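Lesezeit: 3 Minuten

1/ So, ich hab am Freitag endlich meine ganzen Social-Profile aufgeräumt und schreib hier mal mit, wie das lief. Thema: Benutzernamen ändern, ohne dass danach alle alten Links ins Leere laufen. Spoiler: ein paar laufen ins Leere.

2/ Ausgangslage: Ich heiße auf Trokden anders als auf Wumholm, und auf Mnguni hatte ich noch einen Namen mit zwei Unterstrichen und einer Zahl drin. Den konnte man am Telefon niemandem buchstabieren (hab's versucht, meine Schwester hat aufgelegt).
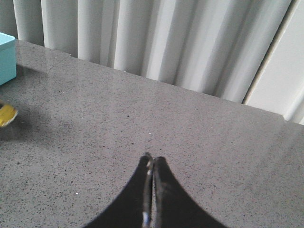

Zuletzt geändert: Oktober

3/ Erster Schritt war eine Liste. Überall, wo ein Link auf eins meiner Profile steht, kam eine Zeile in die Tabelle: Signatur, Blog, alte Gastbeiträge, die Vereinsseite aus Rusau. Am Ende waren es 64 Stellen. Ich hatte mit einem Nachmittag gerechnet, haha.

4/ Dann der neue Name. Bei Trokden darf er 20 Zeichen haben, bei Wumholm sind Punkte verboten, bei Mnguni wird alles kleingeschrieben. Also kurz, keine Punkte, alles klein. Mein Wunschname war auf zwei von drei Plattformen frei und auf der dritten natürlich von einem Konto belegt, das seit Ewigkeiten nichts mehr postet.

5/ Deshalb mein Tipp: erst überall prüfen, ob der Name frei ist, und DANN ändern. Ich hab bei Trokden sofort auf Speichern gedrückt und musste danach eine Sperrfrist absitzen, bis ich noch mal ändern durfte. Sehr ärgerlich!

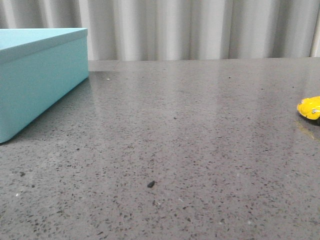
Was mit den alten Links passiert

6/ Trokden leitet die alte Profiladresse weiter, solange sich niemand anders den Namen schnappt. Wumholm leitet gar nichts weiter, da kommt eine Fehlerseite mit einem traurigen Fisch. Bei Mnguni gehen einzelne Beiträge noch, das Profil selbst nicht.

7/ Erwähnungen in alten Beiträgen sind noch mal ein eigenes Kapitel. Bei mir waren es 142, in denen der alte Name einfach als toter Text stehen bleibt. Ich hab die 89 von mir selbst geändert – die anderen gehören anderen Leuten, da schreib ich jetzt keinem hinterher.

8/ Was super geklappt hat: eine kleine Seite auf der eigenen Domain mit allen Profilen drauf. Künftig verlinke ich nur noch die. Wenn ich den Namen wieder wechsle, ändere ich genau eine Stelle. Hätte ich das mal früher gemacht.

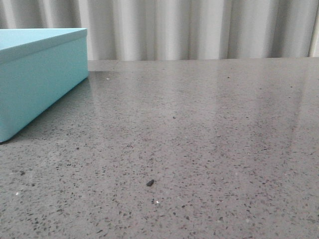 Türkise Box auf grau gesprenkelter Platte

9/ Weil gefragt wurde: Nein, Follower hab ich durch den Wechsel keine verloren. Zwei haben mich angeschrieben, ob das Konto gehackt wurde. Also vorher einen Post anpinnen, dann sparst du dir das.

10/ Offen ist noch die Vereinsseite, da warte ich auf das Passwort. Rest ist erledigt. Wenn ihr wisst, wie man bei Wumholm den QR-Code zum Profil neu erzeugt, schreibt's mir bitte drunter, meiner zeigt immer noch auf den Fisch.

Drucken | Per E-Mail senden

Diese Website verwendet Cookies. Mit der weiteren Nutzung stimmen Sie dem zu. Akzeptieren | Einstellungen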